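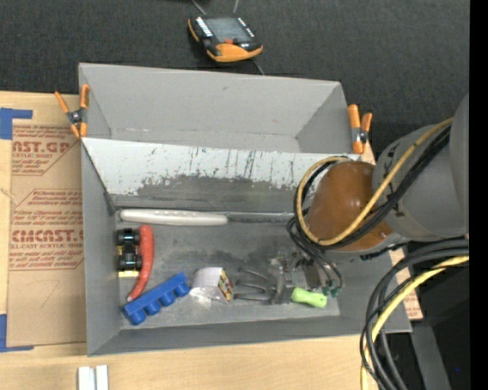
## Keeping a tool bin in order on a small table

My work table is not big, so I keep the tools of the day in one large gray bin and put everything back there before I stop. I do it like this since March and it saves me much looking under papers. Below are the points I would give to a friend who starts.

**Clamp the bin or what goes in it.** Two spring clamps on the sides, one left and one right, are enough. Mine have orange handles, and a strong color is good to have, you find them also in bad light. Open each clamp fully before you put it over the rim, do not drag it down the wall. If the pads are hard, put a small piece of old bicycle tube between.

**Lay long tools along the back.** A tool with a long shaft goes flat on the floor of the bin, at the far side, with the handle always to the same end. I choose left for the handle. Then the front part stays free for the small pieces, and your hand does not meet a point when you reach in.

**Do not worry about scratches.** A bin that is in use gets scuffs and dark smudges on the floor, and whitish wear where things are pulled out. For the smudges I use warm water, a little dish soap and a soft brush. Mairéad Breathnach wrote to me that she takes baking soda paste, left on for 3 minutes. I tried it on the bottom and it was fine — try first in a corner. Steel wool is a bad idea, the dirt sits in the new scratches afterwards.

**Keep cables out of the bin.** Anything with a screen and a cord has its place behind the rim and not inside. Let the cable run away to the back. When a cord must hang near the rim, check it from time to time for rubbing.

**Empty it one time per week.** Take all out, wipe the walls, turn the bin over above the trash can and knock on it. Metal dust collects in the corners, so leave it one hour to dry before the tools go back.

**Handles.** Light handles with small dimples keep the dirt in the dimples. An old toothbrush goes in better than a cloth. Dry the shaft well and give it 2 drops of oil on a rag, then wipe again until your fingers stay clean.

For a bin without clamps, a rubber mat under it also helps against sliding. Cut the mat a bit smaller than the bottom — a mat that looks out at the sides catches every crumb and screw.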